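Home Visits Workshops Members Newsletter Contact

Open day at the Skesano textile house

Four of us went to the Skesano open day on March 16, 2025: Ximeng Lu, Sekar Yusof, Fredy Chávez and me. The building is a former dye works behind the rail yard, and the upper floor is now let as studios and small furnished rooms. Entry was free but you had to sign in at the desk. By the time we left, the sheet was up to 143 names.

We parked on Luo Street and walked in through the side gate. The front gate was closed for deliveries, and the signs for this were small. Anyone going in August, when they open again, should use the side gate from the start.

The ground floor

The lower hall is mostly storage and cutting tables. Xiuying Xu, who runs the cloth store, took us along the racks. She keeps 1,558 pieces on the books, from full bolts down to remnants big enough for a cushion. Each one has a paper tag with the length, the width and the shelf. Remnants are sold by weight at the end of the month. Ximeng bought two and spent a long time deciding on a third, which she then put back.

The old dye vats are still in the floor under steel covers. One cover was off, with a rail around it. The vat had been scrubbed out but the sides are still stained dark.

The rooms upstairs

The furnished rooms were the part I had come for. Each one is dressed by a different studio using cloth from the store, and the tenants use them as sitting rooms between open days. They are small and have a lot of fabric in them, on the walls as well as the tables. Tidying was going on in the one we stayed in longest, paper cups and wrappers mainly, and we stood to one side with our coats over our arms.

What I liked there was the low table. It has a pale pink cloth with small dark sprigs and a thin red stripe along the bottom edge, laid over a purple skirt. I would not have put those two together, and I have since tried something close to it at home with a plain sheet. A leafy plant in a white pot and a clear vase of small pink flowers were all the decoration the tabletop needed. The mustard cloth behind it is a strong color for a small room, but next to the dark blue hanging it works well.
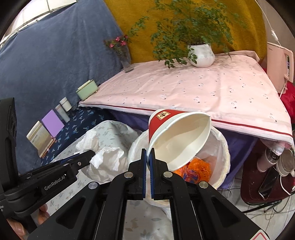 Talk and tea

Arash Taheri gave the talk at the end, 25 minutes on hemming and lining table covers. He covered mitered corners, how much to allow for shrinkage, and why he washes cotton before he cuts it. He passed samples along the rows. Fredy asked about stripes on a curved edge and was told to cut them on the bias and baste first.

Tea was from an urn in the corridor. There were Uletti biscuits and a plate of sesame bars, which went quickly. Seating was short, with several people on the stairs.

Costs and getting there

A one-day course in the cutting hall is 135 dollars including cloth. Sekar has put her name down. The Sanditz bus stops at the end of the road, and the lift to the upper floor was working. Bring cash for the remnants, as the store does not take cards.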